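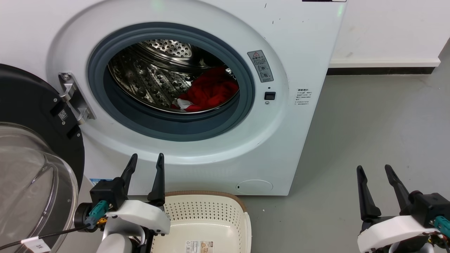 Jikstead pits two grippers against the weekly wash

February 2026

Robotics firm Jikstead has published the results of a long and rather damp comparison between two robot grippers, and the winner is the cheaper one.

The trial set a plain two-finger parallel gripper against the Pliment, a soft-fingered model made by Trillar, in the job of getting washing out of a front-loading machine and into a basket. Each was given 1,000 attempts at picking up a single item. The parallel gripper managed 779. The Pliment, which costs a good deal more and comes in a nicer box, finished 13 behind.

Jikstead had expected the soft fingers to walk it. They were kinder to thin fabric and left fewer marks on shirts, but they tended to fold up against the lip of the door seal and come out holding nothing. The stiff fingers went in straight, pinched whatever they met and came back out. Now and then what they met was the door seal, and the report devotes two pages to this.

Socks were the worst item for both. A sock stuck flat to the drum wall defeated either gripper more often than not, and the report's advice is to turn the drum a little and try again, much as the rest of us do.

The firm also tried two controllers. The one supplied by Pillai was slower to start each move but steadier once the hand was inside the drum, where there is little room to be wrong. Jikstead's own controller was quicker and knocked the rim more. The company has decided to use Pillai's for reaching in and its own for everything else - an arrangement both sides describe as sensible, in the tone people use for shared kitchens.

Trillar said it was pleased with how the Pliment had treated delicate items and pointed out that a stiffer fingertip is already on the way. It would like a rematch.

It will get one in May, when Jikstead plans to repeat the test with 1,052 attempts for each gripper. The report does not say how it reached that number. Bed sheets will be included for the first time, along with one fitted sheet, which will be scored separately. Folding is not part of the test, and the firm has given no date for it.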